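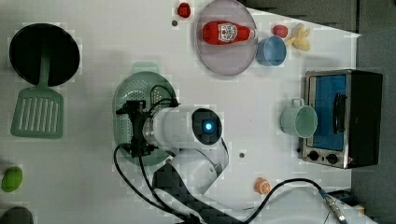
Community > Asville > Threads > Play and Toys

Print this thread | E-mail this thread

Anil Palaniappan

Right, play kitchens. I have been sorting the pretend food and pans for the Asville toy library all week and I have so many thoughts. Thread!

For anyone new, the toy library is the upstairs room at Pronstead Hall, you borrow toys for a fortnight and bring them back. We've got 233 things on the list now and the kitchen bits are the most borrowed of the lot by miles.

They go out as sets. Each set gets a number, a drawstring bag and a card with everything written on it. There are 14 kitchen bags at the moment and I would happily have double that.

The one I've fallen for is set 12. Black frying pan, green slotted spatula, green colander, a mint mug, a big see-through pinkish plate, ketchup, bananas, a few bits of fruit and a little toaster oven. What a line-up!

Can we talk about the toaster oven. Blue glass door, black handle, two black knobs. It's the size you can carry under one arm when you are three and have important deliveries to make.

I tried a big play cooker in the room last year and the children queued for it, which means they stood there and shoved. A small oven on a table is a different game altogether. They get all the way round it, someone cooks, someone waits to be served, someone posts a banana in.

Everything goes in the oven, by the way. Ketchup goes in the oven. Shoes have gone in the oven.

The colander is the dark horse. You'd think the frying pan would be the star and for the first five minutes it is, then somebody picks up the colander and it's a hat, a bath for the fruit, a nest, a hat again.

Holes are just brilliant. My niece spent most of a rainy afternoon in July holding one up to her face and telling us all what we looked like through it.

Same goes for the slotted spatula. Children line the slots up and peer through, or run a fingernail along them for the noise. If you're buying one utensil for a play kitchen, buy one with slots.

Laying it all out on a white table is my favourite part of the job. Colours sing on white. Black pan over on one side, spatula just below it, plate along the top with the ketchup lying across it, and it looks like somebody is halfway through making tea.

I used to set things out in neat rows, like a shop. Pretty, and hardly anyone touched it! Now I spread it about as if a cook has just popped out of the room, and they pile straight in.

A few people have asked about cleaning so here's what I do. Hard plastic gets a bowl of warm soapy water, an old toothbrush for the holes and slots, then it drains on a towel overnight. The oven only gets a damp cloth, never a dunk, or you'll be tipping water out of it till Christmas.

(Toothbrush goes in the cleaning box and stays there. Label it. I speak from experience.)

Mugs upside down to drain. Bananas any way up you like. 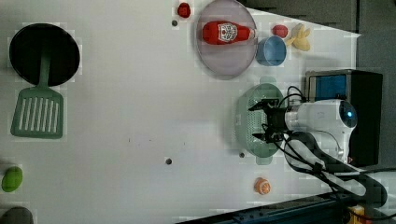 Now, play fruit. I love it and I can't always tell what it is. There's a red round one next to the bananas that I've put on the card as a tomato and half the families insist is an apple.

I've stopped correcting anyone. The card says "red fruit" as of this morning and everyone's happy.

The little green one is a lime, I think? It has also been a pea, an egg, and a grape for a very large mouse.

Lime is a wonderful word to give a two-year-old, so lime it stays.

Somebody asked whether the colours should match. I wouldn't go chasing it, but a bit of repetition does help when you're packing up. With the green things I say "find me something green" and off they go, and the bag is half full before they notice they're tidying.

Then red – ketchup and the red fruit. Then yellow for the bananas. Whoever's left gets to carry the pan, and there are real tears over who gets the pan.

The ketchup bottle has a face sort of thing on its label and gets spoken to a lot. It's had a birthday. I was invited.

Big plate tip: pick one with a raised rim. Things stay on it when it's being carried at speed across a room by a waiter who is looking at the ceiling.

I did the full waiter game with the afternoon group at Kırmızıgül, the café on the corner by the hall, who let us have the back tables once a month. Their real staff took real orders from the children and brought them toy bananas on real saucers. I've never seen a room of under-fives sit so still!

The owner asked for a lemon to be put in the set for next time. I said we had a lime. She said that would do nicely.

Storage. I've gone through every sort of box and I've settled on the Cluda ones, the low wide kind with the clip lid, for anything that isn't out on loan. Oven in first, pan flat beside it, cup and mug in the gaps, fruit last so it's the first thing they see when the lid comes off.

Plate goes down the side, standing up. If you lay it on top the lid won't clip and you'll blame the box. I blamed the box for a month.

Missing bits: it's always fruit. I keep a jar of spares by the desk, mostly strawberries for some reason, and if a bag comes back one short I pop something in and change the card. Please don't stay away because you've lost a cherry. Come back!

We've had around 200 loans of kitchen sets since we opened and exactly one frying pan has gone missing, and that turned up in a paddling pool.

On my wish list now: a whisk, a rolling pin, a teapot with a lid that comes off, and a second colander so there can be two hats.

If you've got any of those in the loft, or a bunch of toy bananas that's lost its kitchen, drop me a message or leave them at the hall. Odd ones very welcome, they make the best soup.

Set 12 is booked out till the end of the month but 9 and 11 are both in. 11 has a toast rack.

Filed under: Toys & Play, Pretend Food, Borrow Don't Buy, Asville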